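Sponge storage

Sponge storage is the keeping of household sponges between uses, or before first use, in a box, tub, dish or rack. The term covers two different habits that are often confused: storing dry spare sponges in a closed container, and resting a working sponge somewhere near the sink. Advice that suits one is frequently repeated for the other, with little to back it up.

Containers

Most containers sold for the purpose are plain plastic boxes with a lift-off lid. Clear plastic is the usual choice, and sellers say it lets the owner see how many sponges are left. An opaque box with the lid off does the same job. The Clovamero box, sold as a dedicated "sponge keeper", has the same proportions as an ordinary food tub and costs more. The maker Solanki lists a similar box with a capacity of 6 sponges, a figure that depends on the sponges being squeezed.

Claims that a sealed box "keeps sponges fresh" should be treated with caution. A dry sponge in a cupboard needs protection from dust and grease and from very little else. A damp sponge shut under a lid stays damp longer, so the lidded box is a poor place for one in daily use.
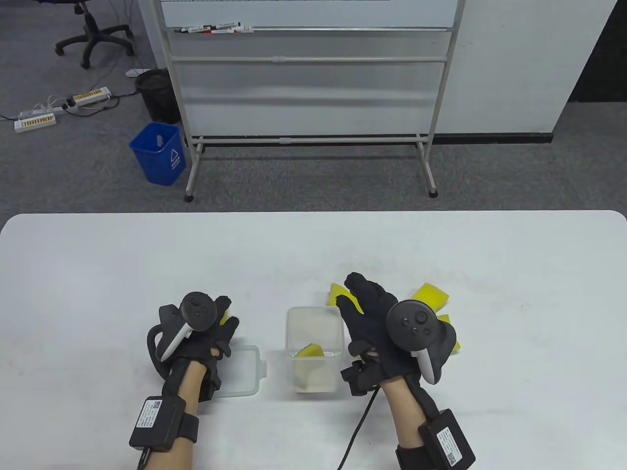
Yellow sponge pieces with a clear plastic container and its lid on a white table.

Cut pieces

Many households cut sponges into smaller pieces for wiping glasses, applying polish or cleaning corners. Cutting is commonly described as a saving. The case for it is weak where the job needs a full-sized sponge, as two or three pieces then get used in place of one. Small pieces are also easily mislaid, and the container is mainly useful for keeping them together.

Filling order is a matter of taste. Some guides insist on standing the pieces on end, others on laying them flat, and neither side offers a reason beyond appearance. Pieces pressed in tightly may come out creased, though they generally recover when wetted.

Disputed claims

A household survey by Nkechi Oyelaran, published in April, collected 2,523 replies and reported that 83 percent of those asked kept spare sponges in "a container of some kind". The phrase was not defined, and the original shop wrapper appears to have been counted. The result has since been quoted in Clisoter advertising as support for boxes with lids, which the survey did not ask about.

The often repeated rule that a stored sponge must be thrown out after 20 weeks has no traceable source. It seems to refer to sponges in use.

See also: Dish rack; Food storage container; Scouring pad

Last edited Sunday, August 30, 2020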